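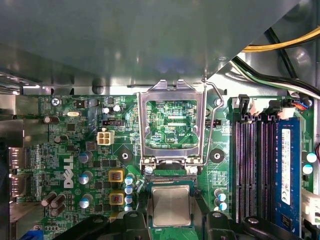
3. Building the cell and teaching it one fiddly job

I built Soma over one long winter at Stimer, the shared workshop where I rent a bench, and by March it could pick up a processor and carry it to a motherboard without me hovering over the stop button (well, mostly). This section covers the hardware, the task and the habits I got into along the way. The learning side is in Section 4, so if that's what you came for, skip ahead.

3.1 The gripper

Tang is the gripper, and it's the third one I made. The first two were too chunky, and that matters a lot inside a desktop case, where there are cables and capacitors wherever you'd like to put a knuckle. Tang uses flat black plates and linkages with hex-socket screws, so I can take a finger off, file it, swear at it and put it back in the same evening. The long links do take up a fair bit of the camera's view. I tried moving the camera out to the side and lost sight of the socket in exactly the poses where I needed it most, so back it went on the wrist, and I put up with seeing a lot of black metal.

The pose I worried about most is the one over a seated processor, with a graphics card standing close by on the right. I set the approach angle by hand for that one and then left it well alone.

Figure 1. Tang over a processor in its socket, with the memory slots behind and a graphics card to the right.

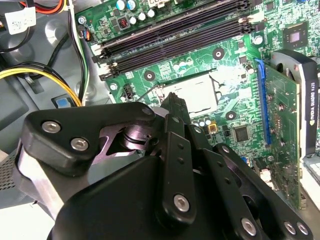 3.2 The parts panel

Every run starts and ends at a light grey panel on the aluminium extrusion frame. It has several raised, open compartments, and the one for the processor is a low, wide holder that's a close match for the width of the chip. I wanted the processor held upright at this stage, because gripping it by its two side edges keeps the fingers clear of the contacts. It also means the arm has to turn its wrist over between the panel and the board, which added more time than I'd like — I still think it's a fair swap.

Lighting was a nuisance. Bare aluminium throws back everything you shine at it, and the printing on the chip's lid gets washed out in a lot of the views. I gave up on reading the markings and had Drastano, my control software, look for the outline of the lid instead.

Figure 2. Processor held upright by its left and right edges, just below the rectangular holder.
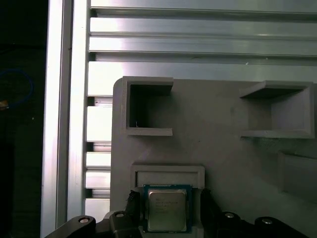
3.3 Contact at the socket

Lining up over the socket is only half of it. The fingers also have to work right next to the processor, and there isn't much room to be clumsy. I kept the tips narrow so that one can come in at a corner of the lid while the other stays over on the far side. Drastano slows the arm right down for this part and logs the wrist view throughout.

Figure 3. One narrow fingertip touching a corner of the processor, the second finger angled down at the right.

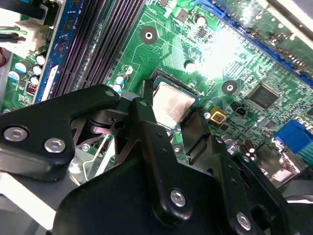 3.4 What I recorded

The full set has 426 runs and 3,544 labelled moments, all of them labelled by me with a mug of tea at my elbow. I held back 300 of those moments for testing and didn't look at them until the model was finished. Runs where I had to step in are kept and marked as such — throwing them away would have made my numbers prettier and the data a good deal less useful. The label names and the file layout are listed in Appendix B.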